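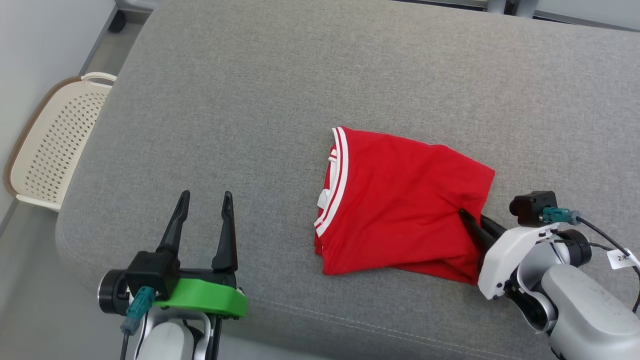
How does a pipe organ make its sound?

A pipe organ is a wind instrument that you play with your hands and feet. Each pipe makes only one note, so an organ needs a lot of pipes. The one in the town hall at Emdale has 728.

The air comes first. An electric fan blows it into a big box called a wind chest, and the pipes stand in rows on top. When the player presses a key, a small valve opens under a pipe. Air rushes in and the pipe sounds until the key is let go.

Long pipes make low notes and short pipes make high notes. Some pipes are as small as a pencil. The Emdale organ has 13 rows of pipes, and each row has its own kind of sound – one is like a flute, another is more like a trumpet. The player picks the rows by pulling out knobs called stops.

There is a keyboard for the feet too. It is called the pedalboard, and it usually plays the lowest notes.
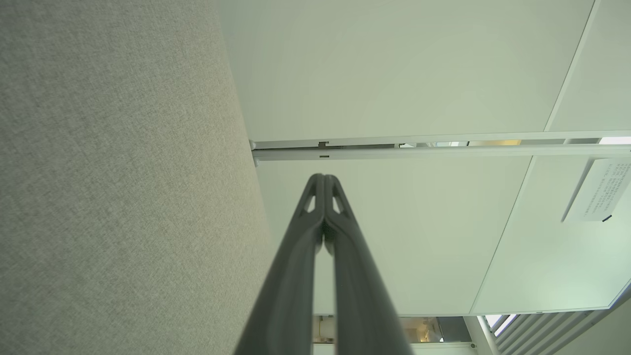
Birutė Lepik says the feet were the hardest part to learn, and that it took her a whole winter to stop looking down at them. She still wears thin leather shoes to play so she can feel the edges of the pedals.

Before electric fans, people had to pump the air by hand. They pushed a long handle up and down behind the organ while the music was playing. If they stopped, the organ went quiet.

Words to know
Valve: a small door that lets air through
Stop: a knob that turns a row of pipes on or off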